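Setting Out a Two-Tier Vegetable Display
Project report, Retail Layout unit, Liretitz campus

Background
Our unit asked us to plan a small greengrocer's display and report on how it used its space. We chose a wooden two-tier stand with slatted crates and stocked it with artificial vegetables, so the same stock could be laid out again without spoiling. The plan was called Toledo, after the first layout we drew for it. The budget was 81 dollars, and most of that went on the pumpkins and the leafy greens.

Layout
Large items went on the upper tier and small ones lower down, where a shopper looks into the crate from above. The two colours of pumpkin share one crate. Carrots have the crate beside them, with broccoli tucked in to break up the red.
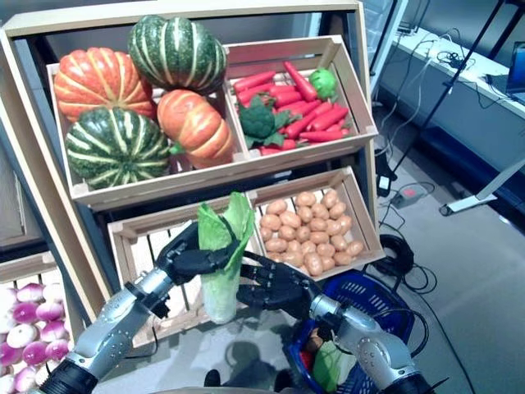

Figure 1. The stand with pumpkins and carrots on the upper tier and potatoes below.

The potatoes and the purple and white vegetables needed the least work. They are close to the same size within each crate, so they stack in rows and stay put. The pumpkins were harder. They fill their crate past the front rim, and in a real shop we would put fewer out at a time.

The middle crate was kept for leafy vegetables. A single one standing up in a slatted crate looks sparse next to a full crate of potatoes, and the gaps between the slats show more than we expected when we drew the plan.
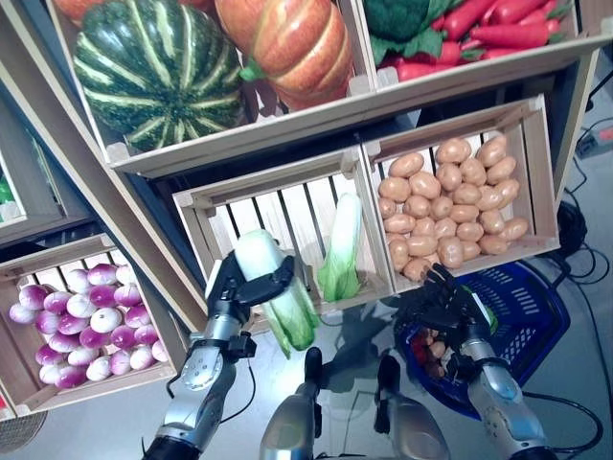 Handling
The second part of the project looked at how stock is picked up and put in a basket. Potatoes can be taken from anywhere on the pile. Leafy vegetables are long and need the fingers to close right around them, so they need clear space on both sides. 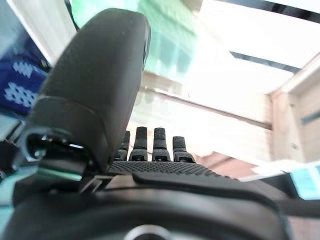
Figure 2. Black robotic hand, with the thumb nearest and the four fingers behind.

The textured pads on the fingertips matter most with smooth stock. Our notes on grip cover the potatoes and the long greens only. Carrots were left out because they lie in different directions and would need their own set of notes.

For the basket we used a blue plastic one with slotted sides, placed on the floor by the stand.

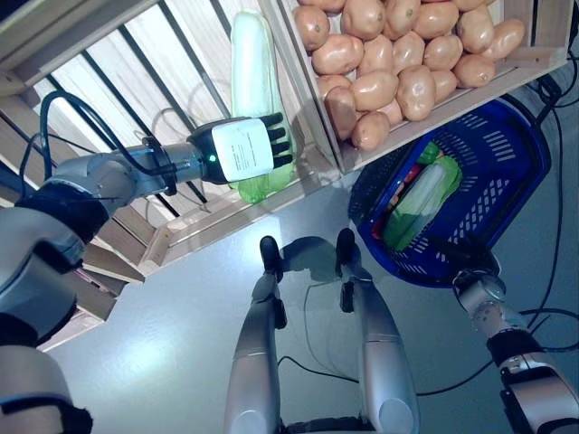
Hundum Drostov

The basket position is the first thing I would change. On the floor it is a long way down from the upper tier, and a low stool beside the stand would bring it closer. I would also swap the leafy vegetables with the carrots, which do not need to stand up.

The written plan and the crate measurements are due in June with the final folder. This report was handed in on 29th May.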